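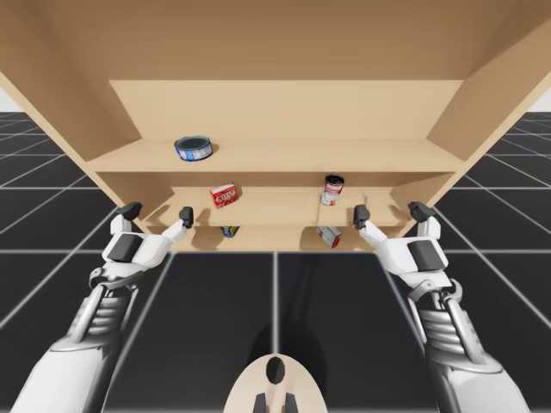 Kapitel 7
Greifer und Regler im Vergleich: das Regalszenario

7.1 Gegenstand und Abgrenzung

In Kapitel 6 wurden Greifer isoliert betrachtet, das heißt an einem fest eingespannten Objekt und ohne Rücksicht auf Arm, Kamera und Umgebung. Für die Auslegung einer Einzelkomponente reicht das aus. Sobald zwei Arme gemeinsam vor einem Möbel mit mehreren Fachböden arbeiten, verschieben sich die maßgeblichen Größen: Die erreichbare Greiftiefe hängt von der Bauhöhe des Handrückens ab, die Sicht auf das Objekt vom eigenen Unterarm, die Wiederholgenauigkeit vom Regler und von dessen Abtastung.

Das vorliegende Kapitel behandelt den Vergleich solcher Gesamtsysteme in der Simulation. Als durchgehendes Szenario dient ein Holzregal mit Lebensmittelpackungen, vor dem ein zweiarmiger Roboter steht. Nicht behandelt werden Sauggreifer (Kapitel 9) und die Übertragung auf reale Hardware (Kapitel 11). Vorausgesetzt werden die Begriffe Kontaktnormale, Reibkegel und Greifmatrix aus Abschnitt 3.4.

Nach Bearbeitung des Kapitels sollen die Leserinnen und Leser in der Lage sein,
– einen Versuchsplan für den Vergleich zweier Greifer aufzustellen,
– Einflüsse von Greifer, Regler und Kamera getrennt auszuwerten,
– Abbruchkriterien so zu formulieren, dass sie maschinell prüfbar sind.

7.2 Das Szenario

Die Objekte wurden nach ihrer Geometrie ausgewählt. Eine niedrige, breite Dose (Thunfisch) bietet einem Backengreifer wenig Mantelhöhe; die Finger müssen nahe am Fachboden schließen. Eine schlanke, stehende Dose (Suppe) lässt sich in der Höhe fast beliebig fassen, kippt aber bei einseitigem Kontakt. Der Quader in Form eines kleinen Kartons verlangt eine Ausrichtung der Hand zu den Seitenflächen. Steht er schräg zur Regalkante, ist zunächst die Orientierung zu schätzen, bevor eine Greifpose berechnet werden kann.

Die Fachböden wirken als Hindernis von oben und von unten. Für Objekte im unteren Bereich ist die Annäherung von oben durch den darüberliegenden Boden eingeschränkt, so dass die Hand überwiegend von vorn einfahren muss. Damit entfällt die in der Literatur häufig untersuchte senkrechte Greifrichtung, und viele Ergebnisse, die auf einer freien Tischplatte gewonnen wurden, lassen sich auf das Regal nur eingeschränkt anwenden.

7.3 Verglichene Komponenten

Zum Einsatz kommen 2 Greifermodelle und zwei Regler. Das Modell Jedano besitzt parallel geführte Finger mit kurzer Kuppe. Beim Modell Weltero sind die Finger gelenkig gelagert und legen sich an gekrümmte Flächen an; dafür baut die Hand tiefer und stößt früher an die Bodenkante. Der Regler Jarman arbeitet als reine Positionsregelung mit nachgeschalteter Kraftbegrenzung. Grarneck ist eine Impedanzregelung im kartesischen Raum, deren Steifigkeit für jede Achse getrennt vorgegeben wird.

Aus den genannten Komponenten ergeben sich vier Kombinationen. Jede Kombination durchläuft dieselbe Folge von Startanordnungen, erzeugt mit demselben Startwert des Zufallsgenerators. Die Versuchsreihe geht auf einen Plan von Nest Ellis zurück (Fassung vom 18.09.2020) und umfasst je Kombination 602 Durchläufe. Ein Durchlauf gilt als abgebrochen, wenn ein Finger den Fachboden mit mehr als 39 N belastet oder wenn ein unbeteiligtes Objekt verschoben wird.

7.4 Ausgangsstellung der Hände

Vor jedem Durchlauf werden beide Hände in eine Bereitschaftsstellung vor dem unteren Fach gefahren. Die Finger sind geöffnet, es besteht kein Kontakt zu einem Objekt.

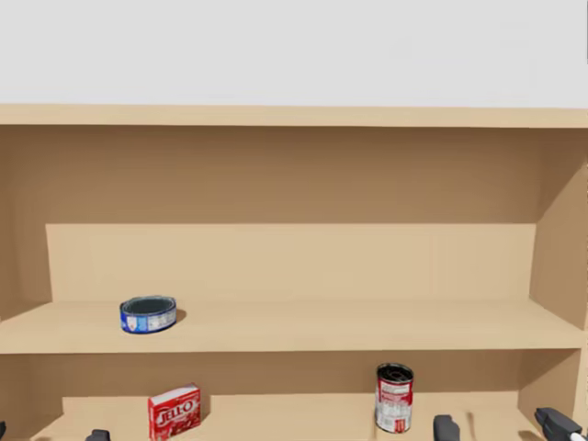

Die Öffnungsweite in dieser Stellung ist Teil des Versuchsplans und darf zwischen den Kombinationen nicht verändert werden. Wird sie zu klein gewählt, muss der Greifer während der Annäherung nachöffnen, und der Zeitbedarf der Öffnungsbewegung geht in die Zykluszeit ein. Wird sie zu groß gewählt, verringert sich der seitliche Abstand zu Nachbarobjekten und Seitenwand. Für den Vergleich wird die Öffnungsweite deshalb auf den Durchmesser des breitesten Objekts zuzüglich eines festen Spiels bezogen.

Ebenso festzulegen ist der Blickpunkt der Kamera. Ein tiefer Blickpunkt zeigt die Unterseiten der Böden und größere Teile der Arme, während die Auflageflächen kaum sichtbar sind. Ein höherer Blickpunkt erfasst die Auflageflächen besser, verliert aber die Hände am unteren Bildrand leicht aus dem Blick. Die Objekterkennung ist mit beiden Einstellungen getrennt zu prüfen. Pro Durchlauf werden bis zu 787 Einzelbilder gespeichert; die Auswertung der Fingerstellung erfolgt dagegen aus den Gelenkwinkeln der Simulation, so dass eine Verdeckung im Bild das Messergebnis nicht verfälscht.

7.5 Auswertegrößen

Für jeden Durchlauf werden die Zeit bis zum ersten Kontakt, die Verschiebung des Zielobjekts beim Schließen und die maximale Normalkraft an jeder Fingerkuppe protokolliert. Die Verschiebung wird in der Ebene des Fachbodens angegeben, getrennt nach Tiefe und Breite. Eine Zusammenfassung zu einem einzigen Gütewert unterbleibt an dieser Stelle, da die Gewichtung von der Anwendung abhängt.

Abgebrochene Durchläufe gehen in die Zeitstatistik nicht ein, werden jedoch nach Abbruchgrund getrennt ausgewiesen. Bei Kontakten zwischen Handrücken und Fachboden ist zusätzlich der Gelenkwinkel des Handgelenks anzugeben. Die Herleitung der Kontaktkräfte aus den Gelenkmomenten folgt in Abschnitt 7.6.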